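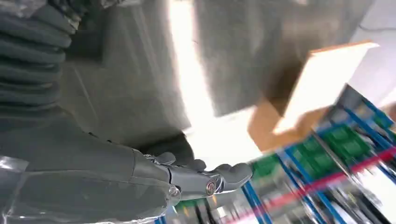 Shelving and storage: changes from Tue 18 February

The reorganisation of the storeroom at Wakley starts this week and should be finished by the middle of March. Most of you will only notice it when you go looking for something, so please read this before you do.

The main change is that shelves will be arranged by how often things are used. Until now stock has gone wherever there was a gap, and over the winter we ended up with packing tape in four different bays and no labels in any of them. Tape, labels, void fill and the small cartons will now live between knee and shoulder height on the run nearest the door. Heavy items go on the bottom shelf. Light and bulky items, mostly flat cardboard and rolls of wrap, go on top.

Sobia Paracha has drawn up the new layout and a copy is pinned inside the storeroom door. Each bay has a number, and each shelf within it has a letter, starting with A at the bottom. If you move something to a different shelf, write it on the sheet. Sobia will update the stock list from the sheet every Friday.

Cardboard

We went through the cartons last week and found 434 that were still flat, clean and usable. These have been sorted by size and stood on edge. Please take from the front. Anything with a split seam, a crushed corner or old labels on both faces goes in the recycling cage and should not be put back on the shelf, even if it looks as though it might do for something small.

The Skuditz cartons are a slightly odd size and do not stack well with the others. They have their own bay at the far end. We will use them up and not reorder.

Plastic film

Loose film is to be kept on the roll or put in the film sack. Offcuts left on the shelves get pulled out with the next carton and end up on the floor, where people slip on them. The sack is collected every second week with the cardboard. Tape and paper labels need to come off first or the whole sack is refused.

Lighting

Several people have said that some shelves are hard to read under the present lights, with glare on one side of the aisle and shadow on the other. Morag Buchanan has asked for a quote to move two of the fittings and change the covers. In the meantime the new shelf labels are printed in black on matt yellow card, and they are a good deal easier to read than the laminated ones.

While the work is going on

Bays 1 to 7 will be emptied first and will be out of use until Thursday. Bay 8 is being used as a holding area, so expect it to look untidy. Orders for Morrison and Posia will be packed from the tables in the corridor, and the materials for those have already been put out.

There are 16 bays in all, and we plan to do the second half in early March once the first has settled down. If something you use regularly has been put on a shelf you can't reach comfortably, tell Sobia now, before the printed labels go on. The steps are kept on the hook behind the door and need to go back there after use.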